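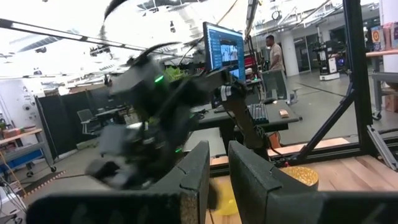 6 min read
Print | E-mail
14 shares | 2 comments

Chapter 4. Bowls and What They Hold

Start with the measure. Before scales were common in the Etville market, grain was sold by the bowl. So was salt, beans, dried fish if it was broken up small. A bowl was a unit. Trouble is, whose bowl? A potter at Barasa threw them deep, a potter down the road threw them wide, and a buyer who knew the difference ate better in July than one who didn't.

This chapter covers three things: the bowl as measure, the bowl as trade good, the bowl as something you put on a shelf and never use. Same object, mostly. Different jobs.

Sources first. Mwajuma Were's market notes, 209 pages, never fully published. Kipchumba Nzioka's price lists. And the Rasmont ledgers, which list 282 sales of bowls in one season and hardly ever give a size. Frustrating. We work with what we have. Read Were before class if you can get hold of her, she is the clearest of the three and the only one who talked to the sellers themselfs.

A word on "full." Level full or heaped full? Heaped was normal for beans. Level for salt. Nzioka records a fight over this that lasted most of a morning and ended with both parties buying from somebody else. Section 4.3 goes into the rules, such as they were.

Then glaze. Unglazed bowls soak up oil and keep the smell, so glazed ones cost more and traveled farther. Color and pattern come into it here too. A seller could ask extra for a painted inside, even though the grain covered it up. Cengiz Yüksel argues buyers wanted the pattern for after, when the bowl was empty and went to the table. Kipchumba Swai disagrees, see page 224. Teal line work on white, with a blue rim, is a good case to keep in mind while you read them both.

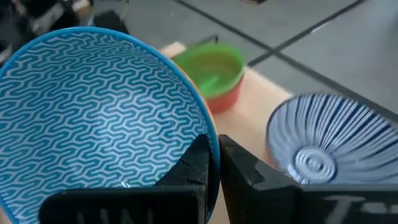
4.1 The Bowl as Measure

Key terms: level measure, heaped measure, struck grain, seller's bowl, buyer's bowl.

The oldest rule we have from Etville is short. The seller brings the bowl, the buyer picks who fills it. Simple enough, and it held up for a long time untill the Dresis merchants came in with their own bowls and their own people to do the filling.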